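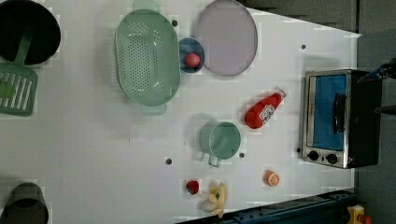
Do Play Kitchens Teach Sorting? A Project Report

Submitted May 2, 2024

The claim we set out to check appears in nearly every toy catalog: a play kitchen teaches children to sort and put away. We doubted it at the start and we still doubt most of it. The Semeniuk preschool, where we did the work, owns a set bought piecemeal over several years, so nothing in it matches by design.

The pieces used were a pale green colander, a mug in a similar green, a small blue bowl, a lavender plate, a red ketchup bottle, a toaster oven and a mixed lot of play food that included a banana and a strawberry. Children were asked to tidy the table after free play. We recorded 100 tidying rounds in November and threw out 10 that were interrupted by snack time, pickup or a fire drill.

Our first problem was deciding what "sorted" means. The Zornau activity guide says food goes with food and dishes with dishes. The Redada guide wants food put in a dish, as if for serving. By the first rule, a fruit in the blue bowl is a mistake. By the second, it is the right answer. Of the rounds we kept, 78 ended with at least one piece of food in or on a dish. A seller could call that learning. We think the bowl is small and round, the fruit is small and round, and children like things that fit.

Color was the other trouble. The colander and the mug are close enough in color that several children treated them as a pair. One girl explained that they were "the green family" – a perfectly good sort, and one that neither guide gives credit for.

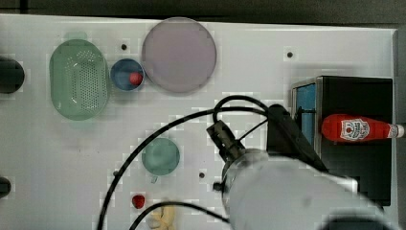 Did the children get better at tidying with practice?
Not in any way we could measure. Later rounds were faster, but by then the children knew where the shelf was, and we had no group without the toys to compare them with.

The Donex checklist, which we used for scoring, made this worse. It gives a point for every item off the table, so a child who sweeps everything into the colander scores the same as one who stacks the dishes. We logged 574 separate item moves by hand and found the checklist ignored most of what was interesting in them.

If the project is repeated, we would drop the checklist, choose one sorting rule before starting, and use dishes in colors that don't overlap. The toaster oven should probably stay out too, as neither guide says whether food left inside it counts as put away.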